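Section 6. Entering a pay change for council staff

Use this section when the council has approved a new pay rate and the change must be charged to the right budget line. You need editor rights in Grenness.

1. Open Staffing and choose the department.
2. Select the post number, for example 2685. Check that the post is marked Filled.
3. Click Change rate and type the new annual figure in whole pounds.
4. Enter the month the rate starts. For back pay, tick Arrears as well.
5. Choose the budget line. General salaries is line 172.
6. Click Save, then Send for approval.

Note: increases above £1000 a year go to a second approver. At Hirkow Town Council this is Rocío Cordero.

Caution: do not change rates while the December payroll is locked. Saved changes will be held and must be entered again.

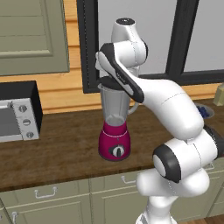

Can I cancel a change after sending it for approval?

Open the change under Pending and click Withdraw. Once it has been approved, enter a new change with the old rate.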